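Plerell cutting board with drawer

I've had this board on the bench since October and I'm still a bit giddy about it. I'd been chopping on a thin plastic mat for years, sliding it over whatever patch of counter was free, and I finally went looking for a proper one that could live out full time.

First impressions

It's a medium brown colour with a darker groove running around the border, and against white and grey marble it looks gorgeous. Mine lies flat in the middle with the toaster oven off to one side and the canisters along the back, so everything I reach for at breakfast is within arm's length.
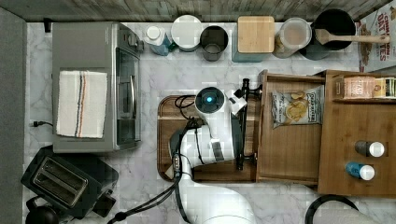

The groove

I cut up two very ripe mangoes on the first morning and the juice stayed put! My old mat would have sent it straight under the toaster. Washing up is a quick wipe, then a bit of oil every few weeks – my friend Roya Mazandarani swears by walnut oil, but I use the plain mineral stuff and it's come up beautifully.
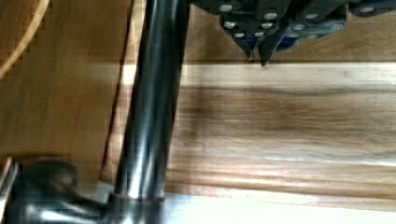 I was less sure about paying extra for the drawer, and now it's my favourite part. Tea lives in there, the odd packet of seeds, whatever else would otherwise drift around the counter. It's an open box with low sides, so you can see the lot at a glance, and a little bamboo tray with a divider sits nicely nearby for the small bits.
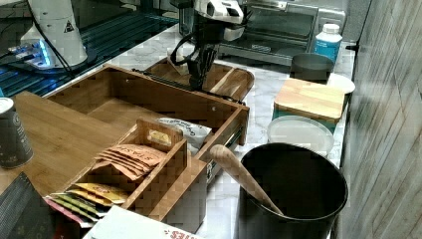
My one grumble is the low sides. Tall packets have to lie down, and if you stack them they catch when you push it shut. I'd love a slightly deeper version, and I'd pay for it too. Wooden spoons are better off in a crock anyway – I tried keeping them in the drawer and gave up inside a week.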